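# How Does a Robot Know What to Do?

*A reading sheet for young visitors, prepared by the Unia Learning Office*

A robot has motors to move it and cameras to see with, but it cannot do a useful job without software. Software is a set of instructions that a computer follows. At Unia, the software that runs our kitchen robot is called Wornel. It has three main parts, and each part passes its work on to the next.

## Seeing

A camera sends Wornel a picture made of thousands of tiny coloured dots, called pixels. To a computer, each pixel is only a set of numbers. The seeing part of the software, which engineers call **perception**, looks for patterns in those numbers. It must decide which dots belong to a bowl and which belong to the table underneath.

This is harder than it sounds. A shiny table can reflect a bright window, and a bowl may hide most of the dish below it. Mahnaz Ebrahimi, who leads the perception team, has given the software 2943 pictures of kitchen things to learn from.

## Planning

Once Wornel has found the bowl, it must choose how to reach it. This is called **planning**. The planner tests many paths inside the computer before anything moves. It throws away any path that would knock over a bottle or bump into another gripper. For one bowl it may test some 52 paths and keep the shortest safe one.

## Control

The last part is **control**. It tells each motor how far to turn and how fast. It also checks, again and again, whether the fingers are where they ought to be. If they are a little too far to the left, control corrects them.

## Learning from people

Much of what Wornel knows comes from people who do the job first, holding a gripper in the hand. A camera on the gripper records what it sees, and the software studies the recording afterwards. 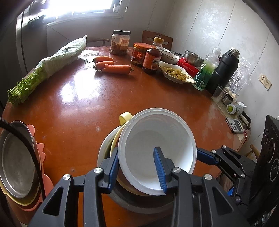 Each recording of this kind is called a demonstration. Wornel has studied 3367 of them. Naheed Rajput checks new demonstrations before they are added, and removes any in which the camera was covered.

## Try it yourself

Ask a friend to close their eyes and pick up a plastic cup using only your spoken instructions. You may say "left", "right", "forward", "back", "up", "down" and "close". Those are your 7 commands. Afterwards, talk about which instructions were unclear and write a better list.

**Words to remember:** software, pixel, perception, planning, control, demonstration.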